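Sedon Paw & Coat Dryer, the long version of my review

Posted in May, dog is a standard poodle mix, 2 yrs, coat like a bath mat. Also tried on my mother's old spaniel. Long post, skip to the headings if you just want the noise part.

Got the Sedon because the last dryer died. That one was an Unlow, the small handheld with the orange switch, and it did fine on legs but took forever on the body. Two hours for a full coat. Wanted a real stand-alone dryer with a hose, not salon money. Paid 158 for the Sedon with the three nozzles and the hose. The Drasow was on sale the same week and I almost went for it, more on that further down.

What comes in the box

Dryer body, hose, three nozzles (flat, cone, and a rubber pin thing), a spare foam filter, a strap, a booklet. The booklet is bad. One page on assembly, then six pages of warnings in tiny print. The hose twists on and there's a click if you get it right. I didn't get it right the first time and it shot off across the bathroom when I turned it up. Dog left. Took a while to get her back in.

Smells a bit like hot plastic for the first few uses. Run it empty in the garage for ten minutes, twice. Gone after that.

Drying time

Towel first. Always towel first, two towels if you have them. Then low speed on the back legs, work forward. With the Unlow I was at two hours. Sedon, on the same dog, same shampoo, forty minutes to fully dry at the skin. That's the big thing and really the whole reason to buy it. On the spaniel it was under half an hour, ears done by hand with a towel because he hates air near his head and I'm not going to fight a 13 year old dog over it.

The flat nozzle is the one I use. Lifts the coat, pushes water out in a line, you can see where you've been. Cone is strong, too strong for bellies and I'd keep it off thin skin completely. The rubber pin nozzle I used once. It grabs the hair. Maybe good on a lab, no good on curls.

Noise

OK so it's loud. The listing says "quiet operation" and I'd ignore that. On low it's a vacuum in the next room. On high it's a vacuum in this room. Not worse than other dryers with this much air but if your dog is scared of the vacuum then plan a week of just having it on the floor, off, with treats on top. Then on low in the hallway with the door half closed. Then closer. We did seven days of that and she went from hiding behind the couch to standing there looking annoyed.

A snood helps. I got one of those stretchy ear bands from the same shop, cheap, and it made more difference than I expected. Cotton balls I don't like, they fall out or go in too far.

Heat

Three settings, cool, warm, hot. I don't use hot. Put your own hand in front of it for thirty seconds and you won't either. Warm is plenty, and the motor adds some heat by itself after it's been going for a bit, so even cool ends up not that cool. I start on warm and drop down to cool for the last ten minutes. Keep the nozzle moving, keep it a hand's width off the skin.

There's no temperature display. Drasow has one, a little green number on top. Would be nice. Not worth the extra to me.

Skin, shampoo, and the food detour

Reason I wash this often at all is her skin. She gets itchy at the base of the tail and between the toes, and if the coat stays damp in there it goes red by the next morning. Since the Sedon that's happened once, and that was after a lake day when I was lazy and let her air dry. So a good dryer is part of it.

Shampoo I use is the Levchenko unscented one, the big jug. Diluted. Comes thick like honey and if you put it on straight you will be rinsing until dinner. I mix it in an old sports bottle, shake, and squeeze it down to the skin in lines. Leave for five minutes, rinse, rinse again. The jug has a pump that stopped working early on, I just pour now. Not going to take stars off the dryer for a shampoo pump.

And yes the vet had us change food as well, so I can't say it's all down to the bath routine. We were on plain boiled turkey and rice for a spell, cooked at home, then slowly back on to a regular kibble, one new thing at a time. If your dog's itching all year talk to a vet before you spend money on gear. I spent the money on gear first.

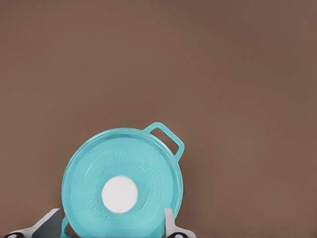
Cleaning the filter

Foam filter on the back, pull the cover off with a fingernail. Do it every second bath if your dog sheds, every fourth if she doesn't. I forgot for a month and the air dropped off so much I thought the motor was going. It was a felt pad of hair and dust. Rinse under the tap, squeeze, let it dry ALL the way before it goes back in. This is what the spare is for, so you can swap.

The cover is the cheapest part of the machine. Two thin tabs. One of mine is already bent and I've been careful. If it snaps I'll be using tape. Sedon do sell the filters separately but I couldn't find the cover anywhere, wrote to them, got a reply in a couple of days saying it isn't sold as a part. Polite but not much use.

The hose

Good length, reaches over the tub and round to the far side of the dog. Stiff at first, softens up once it's warm. Don't store it folded, mine has a kink from the one time I shoved it in the closet. Hang it. The strap they give you is for carrying but I use it to hang the hose on the back of the bathroom door and its better for that.

Nozzles push on, no click. They hold on low. On high, the cone has popped off twice. Wipe the end of the hose dry first, that seems to help.

Cord and weight

Cord is short. This is my main complaint after the noise. The dryer sits on the floor so you lose half the cord just getting up to the outlet, and I'm not using an extension in a bathroom. I ended up doing the bath in the bathroom and the drying in the hall, on an old yoga mat so she doesn't slide. Works better anyway, less steam. But if your hall is carpet you'll be vacuuming after.

Weight is fine. One hand up the stairs. It has rubber feet and they don't do a whole lot, on tile it walks a little on high. A folded towel underneath stops it and takes the edge off the noise as well.

Compared with the Drasow

My friend Yaryna Shevchuk has the Drasow and two Samoyeds so she's a fair test of anything. Took the Sedon over to hers and we did one dog each. Hers is stronger, no question. The undercoat came out of that dog like a pillow had burst. It also has a dial where the Sedon has steps, so you can creep the speed up and the dog barely notices. That part I was jealous of.

But it's big, it's heavier, and she's had to send it back once already for a switch. Sedon was a bit slower on her dogs and did the job. She said if she only had one dog she'd go with mine. For a double coat, a big one, get the Drasow. For a curly or a silky coat I don't think you'd use the extra.

What the groomer thought

I still take her in for the haircut, just not the bath. Yaroslav Fedoruk does her, he's very patient with her feet. He could tell straight away that she was being dried properly at home, said there was less packed hair behind the ears and in the armpits. His advice was to brush while I dry, slicker brush in one hand and nozzle in the other, and to stop letting the curls set while they're wet. It's awkward for the first few goes. Now I can't do it the other way. Coat is straighter and the comb goes right through.

He also told me off for drying the face with the nozzle. Hands and a towel for the face. Noted.

Cats

Someone asked under my last review. No. I mean maybe with some cat somewhere. Not mine.

Small stuff

Switch is on the side and easy to hit with your knee. Going from low to high with your knee while the nozzle is pointed at a dog's rear end is not a good moment.

No light so you don't know if it's plugged in until you press it.

Color on the listing is gray, the one I got is more of a dull blue. Don't care.

Box says one year warranty, you have to register within a month. Do it the day you get it, the form is short.

It blows hair everywhere. All of them do. Close the doors, wear something you don't like, clean out your own tub drain after. I wear an old raincoat now and it works great, nothing sticks to it.

So would I buy it again

Yes. At 158, yes. If it goes up to Drasow money then no, get the Drasow. The drying time alone has changed how often I'm willing to give her a bath, we went from whenever I couldn't stand it any more to every other week, and her skin is happier for it. Noise is what it is. Cord should be longer. Filter cover should be a proper one.

Four stars. Would of been four and a half with a better cord.

Will update if the tab breaks.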